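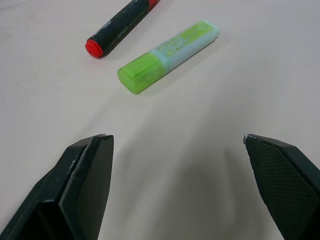

June, workshop notebook, 4:30 pm

Pen and marker sort, round two. Got through the whole backlog from the Rorbridge room and I'm chuffed with it! 187 in the tub to begin with, every one tested on the back of an old Kotley delivery pad: one straight line, one scribble, then cap on and into keep or bin. 57 binned, mostly the skinny whiteboard ones that get left uncapped over lunch (you know who you are).

Favourite find of the day is the flat highlighters. The green ones with the pale blue body lay down a gorgeous even stripe, and being blocky they stay put on a bench instead of rolling off behind the bin. I'd happily have a drawer of nothing else. They go with the paper stuff, left-hand tray, caps all facing the same way.

Dark markers with the red ends go in the right-hand tray. Please don't mix these with the whiteboard pens again. I tried one on a scrap of tabletop offcut and it took metho and a fair bit of elbow grease to shift, and there's still a ghost of it if you get the light right. Great on masking tape and on the lids of the Ceven tubs though, really crisp line.

Kidus Degefa reckons we should store the markers lying flat so neither end dries out. I've always stood mine cap down. So we're trying both: 2 jars standing, one tray flat, same colour in each, labelled on the underside. Check again after the holidays.

Still to do:
- labels for the trays (use the wide tape, the narrow stuff peels)
- ask Mekonnen about refills for the highlighters
- wipe down the white table before the morning group
- find the lid for the pencil tin, last seen near the guillotine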